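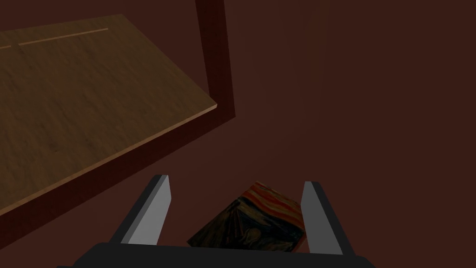
Los concejales no adscritos de Dornness cuestionan el nuevo reglamento del pleno

DORNNESS, febrero de 2024. El grupo de concejales no adscritos del Ayuntamiento de Dornness votará en contra de la modificación del reglamento orgánico presentada por el equipo de gobierno, salvo que antes se aclare quién decidirá qué asuntos llegan al pleno y con qué plazo se entregará la documentación.

La propuesta, firmada por la alcaldesa, Vanderleia Andrade, reduce de nueve a cuatro días el plazo para consultar los expedientes y traslada a la junta de portavoces la facultad de retirar puntos del orden del día. El gobierno local la presenta como una medida de agilidad. El grupo no ha visto hasta ahora ningún informe que explique qué se agiliza ni para quién.

«Nos dicen que el texto anterior bloqueaba el trabajo municipal, pero cuando pedimos un solo expediente bloqueado no aparece», señala el portavoz del grupo, Saturnino Arroyo. «Cuatro días para leer un presupuesto son muy pocos, y quien ha redactado esto lo sabe.»

El borrador tiene 44 artículos. La versión remitida a los grupos no señala los cambios respecto al texto vigente, de modo que cada concejal ha tenido que cotejarlos por su cuenta – un trabajo que corresponde a la secretaría y que se solicitó por escrito sin obtener respuesta.

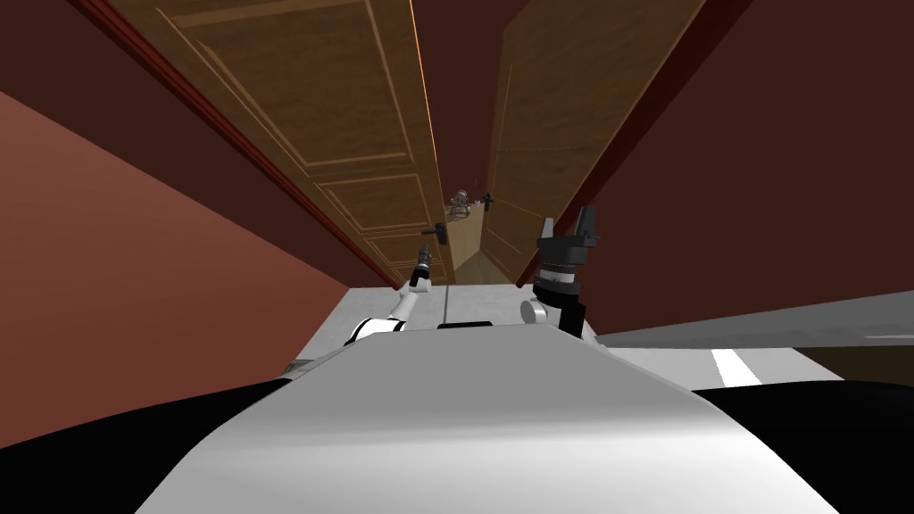 El acceso del público a las sesiones es el otro punto de desacuerdo. El artículo 31 permitiría celebrar comisiones a puerta cerrada «cuando la naturaleza del asunto lo aconseje», una fórmula tan amplia que cabe en ella casi cualquier cosa. Una puerta con su tirador oscuro, como las que se ven a ambos lados del pasillo, se abre o se cierra según lo que diga ese artículo, y el grupo quiere que los supuestos figuren uno por uno. La concejala de Presidencia ha prometido «un uso responsable» de la norma. Las promesas no constan en el reglamento.

Tampoco convence el contrato de asistencia jurídica adjudicado a la consultora Melinmont para redactar el borrador, por 3906 euros. La cantidad es modesta – el grupo no discute eso –, pero falta saber por qué no bastaba con los servicios jurídicos de la casa. El concejal Anderson Vasconcelos ha pedido copia del encargo y de las facturas.

Los no adscritos presentarán enmiendas a los artículos sobre plazos, orden del día y publicidad de las sesiones. El gobierno prevé llevar el texto a votación en abril.

Contacto de prensa: Naveen Chaturvedi, grupo de concejales no adscritos, Ayuntamiento de Dornness.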